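Sorcha Fitzgerald
22/07/2021

Thread on glue gesso for tempera panels. Several people asked after the talk at Doherty why my last batch had no pinholes and the February batch was full of them. The answer is long and mostly concerns temperature.

By gesso I mean the traditional kind: animal glue and chalk. The acrylic primer sold under the same name is a different material and egg tempera does not hold on it well. None of what follows applies to it.

The batch was 13 panels, all birch ply, all from one sheet. I used one sheet so that the absorbency would be the same across the lot. The edges were sealed with the same glue as the faces, two coats.

February batch first. Same ply supplier, same chalk, same glue from the same bag. Nearly every panel had pinholes, most of them in the top third, which is where I start brushing and where the gesso in the pot is at its warmest.

Glue. I use rabbit skin in granules, 7 parts by weight to 100 of cold water. Weigh it. Granules from different makers settle differently in a spoon, and a heaped spoon of one is a level spoon of another.

Soak overnight in the fridge. The granules should be swollen right through. Press one between finger and thumb: if there is a hard centre it needs longer. Topping up with warm water at this stage saves an hour and costs you the evenness of the solution.

Heat in a water bath until liquid and stop there. Boiled glue loses strength and you will not see it in the pot. You will see it a fortnight later when the gesso powders under a fingernail.

Jelly test: let a little cool in a saucer. It should set to something that splits with a rough, broken surface when you pull it apart. A clean, glassy split means too strong. If it slumps, too weak.

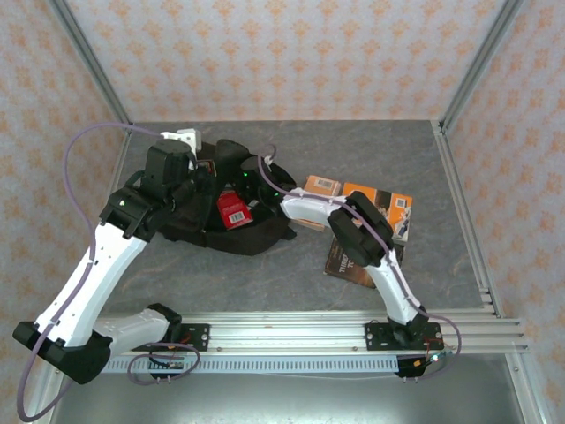

Size coat next. One thin coat of the glue solution, brushed on warm, both faces of the panel. Both faces matters more than people think. A panel sized on the front alone will cup, and no amount of clamping later takes it out properly.

Leave the size until it is dry through. In my room that is overnight. If the panel feels cold against the back of your hand it is still giving off water.

Chalk. I have used Brilard whiting for years and before that a French chalk that I can no longer get. The Brilard is slightly coarser and needs sieving. Dry, through a fine kitchen sieve, onto paper.

Add the chalk to the glue, never the other way round. Let it fall from the sieve onto the surface and sink by its own weight. Keep going until it begins to form a small island that does not sink. Then wait.

The waiting is where the air leaves. In February I gave it a few minutes because I was behind. This time I gave it a full hour in the water bath with a lid on, and did not touch it.

Then stir with a soft brush held upright, slowly, with the hairs never leaving the liquid. A whisk or a stick will put back all the air you have just let out. I once watched a student use an electric frother.

Strain through old tights or muslin into a second warm pot. Hold the cloth right down at the surface of the gesso so that it does not fall through air. A drop of a few inches is enough to make bubbles.

Temperature. The February pot was too hot. I know this because I had the thermometer in the water bath and not in the gesso, and the two readings are not the same thing. Once the gesso is above blood heat by any margin, the first coat pushes air out of the wood and it comes up through the layer as it sets.

So: thermometer in the gesso. Warm enough to stay liquid, cool enough that you can leave a finger in it without thinking about it.

First coat is scrubbed in, thin, using the fingertips in small circles. It looks poor. The grain shows everywhere. Its only job is to fill the surface and drive out the air, so appearance does not matter.

Second coat goes on when the first has lost its shine but is still damp. This is the second thing I got wrong in February. I let the first coat dry fully, went to lunch, and came back to a surface that drank the water out of the next coat on contact. Dry underlayer, quick absorption, trapped air, pinholes.

Each coat at right angles to the last. Eight coats in all, done in one day. If you can't do them in one day, don't start. Coats applied on separate days part company along the join, sometimes years later.

Add a little warm water to the pot as the day goes on to replace what has evaporated. A gesso that gets stronger as you go up the layers will crack. You want each coat the same as or slightly weaker than the one below.

Eamon Scanlon has written to say that he adds a few drops of alcohol to break surface bubbles. I have tried it. It does work on the bubbles. It can also make the glue go stringy if you overdo it, so I prefer the hour of waiting.

Room conditions for the record. 16 degrees at the start, windows shut, no heater running. Draughts dry the top surface before the body of the layer and you get fine crazing near the edges, usually on the side nearest the door.

Drying. Panels stood on edge with a gap between, in the same room, for a week. Not flat. Laid flat they dry from one side.

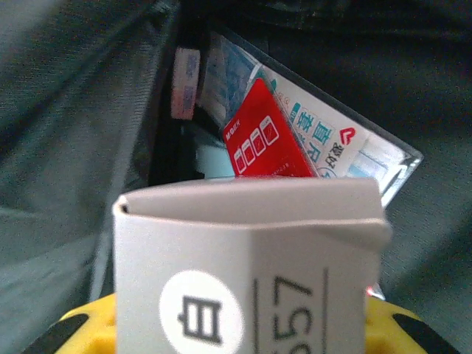
Sanding. I start with 120 on a cork block, dry, with a mask on. Chalk dust is not poisonous but it is very fine, and you will be making a great deal of it. Rub powdered charcoal over the surface first and sand until the charcoal has gone. It shows up every low spot.

Finish with a barely damp linen cloth wrapped round a flat block and moved in wide circles. This closes the surface. Stop as soon as it drags. If the cloth is wetter than that you will dissolve a patch and have to sand the whole face again to get it level.

Result: no pinholes that I can find with a hand lens under a raking light. One panel has a shallow dip in a corner where I rested my thumb on the third coat. I will use it for colour tests.

Absorbency. Put a drop of water on the finished surface and watch it. On these it sits for a moment and then goes in evenly, leaving a round mark. If it goes in at once the gesso is short of glue. If it beads, there is too much and the tempera will skate.

Cost, as people always ask. It came to 126 euro for the lot including the ply, excluding my time. A commercial panel of the same size and of decent quality would have cost a good deal more, and I would not have known what was in it.

Drita Stan asks whether calcium sulphate would do instead of chalk. Yes, if it is properly slaked, and that means weeks of daily stirring. Unslaked plaster will set in the pot. She works in Usa where the local supply is mostly sulphate, so her recipe may suit her better than mine would.

Another question was about titanium white in the mix. I put a small amount in the last two coats when I want a colder ground. Grind it in water first. Added dry it clumps and leaves white specks that catch the light under thin layers.

On glue substitutes. I tested Zelulmont, the cellulose size, on four offcuts last year. It brushes well and does not go off in the pot. The surface stayed softer than I like and silverpoint would not mark it cleanly. For plain brushwork it may be perfectly good. I have not left it long enough to say anything about ageing.

Glue in the pot keeps for a few days in the fridge. Each reheating weakens it. I throw it out after the second. It also smells by then.

Do not pour leftover gesso down the sink. It sets in the trap. Let it gel, scrape it into a bag and put it in the bin.

Storage of the finished panels: wrapped in acid-free tissue, upright, somewhere that is not a kitchen or a bathroom. Glue gesso takes up moisture and gives it back, and a panel that does this every day will craze eventually whatever you did at the start.

Correction to an earlier post. I wrote that edges get two coats. Two coats of size, yes, but the gesso should also be taken just over the edge and the arris eased with sandpaper before you begin. A sharp corner has almost no thickness of gesso on it and is the first place to chip.

Nuala Ó Ceallaigh points out that the jelly test depends on how cold the saucer is. Quite right. I leave mine in the fridge for two hours, covered, and test it straight out. Choose a routine and keep to it, and the result will at least compare with your own last batch.

For reading, the old workshop handbooks are still the best on method and the worst on quantities, as they assume a strength of glue that is no longer sold. Take the order of work from them and work out the proportions yourself on offcuts.

Next thread will be on tempering: yolk to pigment, and why the earths need less than the books say. Tomás Carroll is lending me his slab so I can grind the ochres and the blacks on separate surfaces. It will go up when the tests are dry.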